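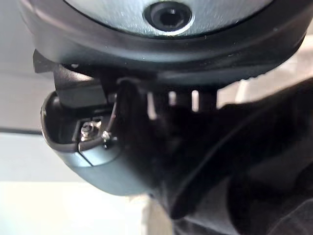
I have a soft spot for hex sockets, and I blame a Bianchini bed frame I bought at 32. It came with one bent key and a bag of bolts, and by midnight I'd rounded off three of them and was sleeping on the floor (in October, with the heating off!).

Paloma Montoya, who runs the repair bench at Bedstead, laughed at me when I took the bolts in. "You had the key in crooked," she said, and handed me a proper 6 mm one with a long arm. What a difference! You push it right down until it stops, you lean on it gently, and round it goes.

Now I keep a little tin by the back door with keys, spare screws and a stub of wax for the stiff ones. Before I start on anything I pick the fluff out of the socket with a pin, and I do every bolt up loosely before tightening any of them. The bed still creaks a bit on the left side, mind you, and I'm going back to it this weekend.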